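Section 5. Preparing Scanned Novels for the Rosham Reader Library

5.1 Before you begin

Contributors must hold a Rosham account with editing rights. Titles are accepted only when the source edition is in the public domain in the United States. The library currently lists 3,898 titles, and each new submission is checked against that list for duplicates.

5.2 Entering the book record

1. Sign in and select New Title.
2. Enter the title exactly as printed on the title page. Subtitles go in the second field.
3. Enter the author's name, surname first. Pen names are recorded under Also Known As.
4. Choose one main genre. Crime, romance and adventure may be added as secondary genres, up to the limit shown on screen.
5. Write a summary of no more than 1,490 characters. Do not reveal the ending.

Note: Summaries copied from a publisher's jacket will be returned to the contributor.
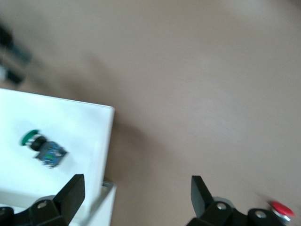 5.3 Checking page scans

Scans are reviewed chapter by chapter before the text is released to proofreaders. Place the book on a plain surface without print or pattern, such as a smooth beige-brown one, so that the page edges can be found by the cropping tool. Look for patches of reflected light before scanning, and move the lamp if any would fall on the page.

1. Open the Scans tab and select the first chapter.
2. Compare each page number with the printed number.
3. Mark missing or blurred pages with the red flag.
4. Select Submit for Review.

Caution: Submitted chapters are locked for 12 hours. Corrections made in another window during that time will be lost.

Questions about genre labels should be sent to Yu-na Chae, Catalog Office.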